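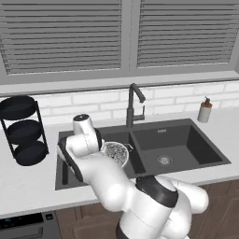
Comparison of Two Arm Controllers at a Simulated Kitchen Sink
Mangubat project, final report

1. Aim

The project compared two controllers, Nurby and Gomow, on a reaching and grasping task over a double-basin sink. Both were run on the same arm model with the same gripper. The measure of interest was the behaviour of the wrist close to the basin wall, where the arm has little room to turn and a small error in the commanded pose can bring a finger into contact with the rim.

2. Method

Nurby is a joint-space position controller. It receives a planned path and follows it at a fixed rate. Gomow works in Cartesian space and lowers its stiffness when the estimated contact force rises above a set limit. Gains for both were tuned in August on a bare counter model and were not changed afterwards.

The full test set was 552 trials, split evenly between the controllers. In each trial the target was placed in or near the left basin, with its position drawn at random from a grid. The faucet, basin walls and divider were included as collision bodies. The window blinds and cabinet handles were drawn but had no collision shape. A trial was stopped if the arm touched the faucet, or if any joint reached its limit.

Joint angles, gripper opening and estimated contact force were logged at every control step. Logs were processed with the Nostoditz scripts from the previous year's project, with the filter order changed from 4 to 2.

3. Results

Joint limits ended 33 trials across the whole set. Of these, 13 were under Nurby and the rest under Gomow. Most of the Gomow stops happened with the target against the back wall of the basin, where the compliant motion let the elbow drift outward.

Nurby gave the lower tracking error in free space. Near the rim the order was reversed: Gomow's contact forces were lower and its grasps were more evenly centred between the fingers.

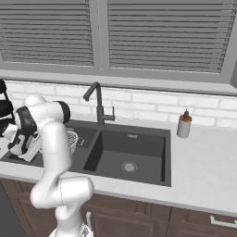

Bienvenido Soriano, commenting on the draft, asked whether the elbow drift was a fault of the controller at all, as no null-space term had been set for Gomow and the elbow was free to settle wherever the solver left it. He suggested repeating the back-wall targets with a preferred elbow angle before ranking the two.

The repeat has not been run. The joint-limit figures for Gomow should be read as applying to the untuned elbow only.

4. Known problems

Friction at the fingertips was left at the default value. The force estimate also lags the true contact by several control steps, and the lag was not corrected in the logs.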